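Sorting the Lipsticks and the Rest of the Desk

Posted in January by the author of Small Surfaces

I have put off the vanity drawer for most of the winter. Part of the problem is that I don't have a vanity. I have one gray marble-look tabletop that has to hold makeup, pens, mail and whatever I am reading, and for a long time the makeup won. It spread out from one end until I was writing checks on a cookbook in my lap.

The method I used is the plain one. Take one category, get all of it into one container, and don't touch any other category until you are done. I used a white plastic tray with rounded edges for the makeup. A tray is better than a box for this job. The sides are low, so you can see what you have without digging, and when you lift it the whole category moves at once. 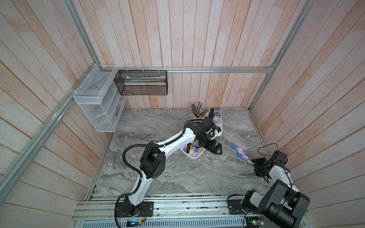
Before the tray I tried a tiered acrylic stand from Vurner. It had 2 drawers and a row of slots on top, and the slots were too narrow for half of my tubes. The wide ones ended up lying across the top of the narrow ones, and every time I opened a drawer something rolled off. I gave it to my sister, who keeps thread in it and is happy with it.

Lip products are the category I have too many of. The same shapes and colors come up again and again, and I think that comes from buying sets. A set feels like one purchase, but it goes in the drawer as a dozen separate things. I don't buy sets anymore. I also try to keep a cap with its tube while I sort, so that I don't have to match them up at the end.

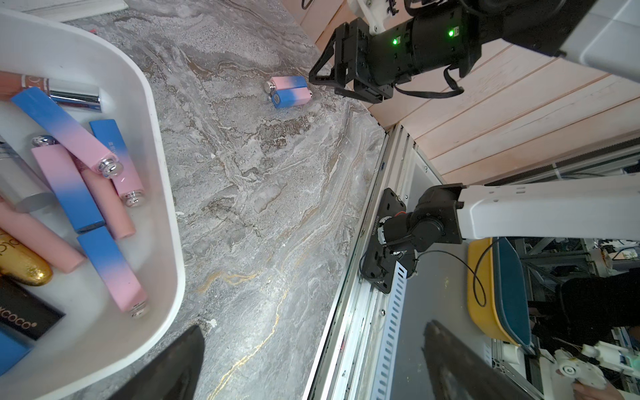

Reading time: 2 minutes

My rules for keeping a lipstick are simple. If it smells like crayons, it goes. If I can't remember wearing it last year, it goes in a bag by the door, and if I haven't gone back for it in a month, the bag goes out with the trash. I don't pass along anything that has been used. Unopened ones can go to a friend.

I don't sort by color. I tried that once and it looked nice for a day. Now I lay everything flat in the tray and pull the ones I use to the front. The ones in back tell me what to get rid of next time.

Pens were the second category. I keep mine in a pink holder, and it has always been too full. Testing them is dull but quick. Scribble on the back of an envelope and if there is no line after three tries, throw it out. Pencils I mostly keep, even the short ones, although I have no real use for that many pencils. The cup I had before this came from a shop called Malhotra and was so light that it tipped over whenever I pulled out a marker.

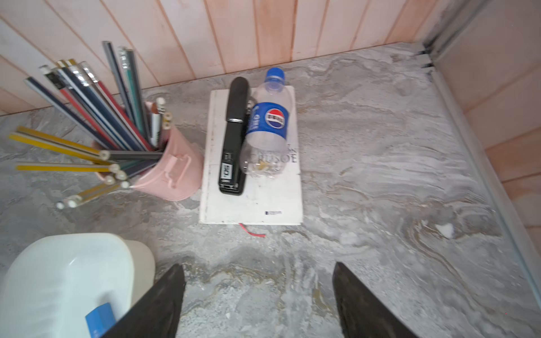 Things that belong to no category are harder. Staplers are like that for me. I use one maybe four times a year and it is too big for any drawer I own, so it sits on top of something. Books are the same. A book I am in the middle of has to stay out or I will not finish it, and once it is out it turns into a shelf for other things. I have decided to allow one book on the table at a time. Drink bottles get recycled at the end of the day, or that is the plan.

Wire baskets have been the most useful thing I own for this. They take up wall and leave the table alone, and you can see through them, so things don't get forgotten at the bottom. A black mesh basket on a rail holds one or two flat items well. The white tiered one is better for small things. I would not put anything heavy in either.

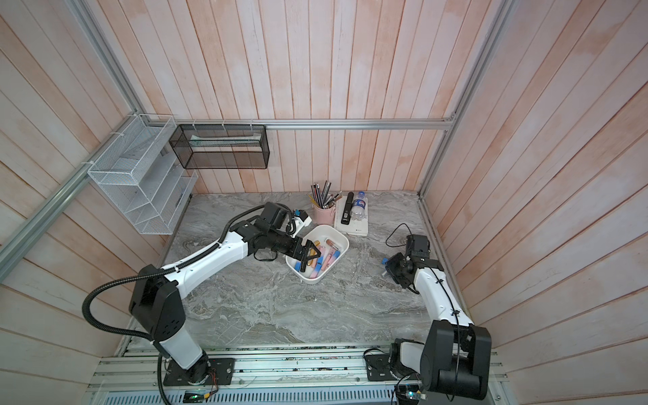
The next job is the bathroom shelf, which has the opposite problem. Everything on it is in use and none of it fits. I have been looking at a corner rack from Trurkavow, but I want to measure first this time. If you have one and it has held up in a damp room, leave a comment.

Get new posts by email. Enter your address to subscribe to the Small Surfaces newsletter. Unsubscribe at any time.

Recent posts
One Shelf, One Winter: The Coat Closet
What I Keep in the Cosia Bin
Folding Towels to Fit a Narrow Cabinet
Throwing Out the Spare Cables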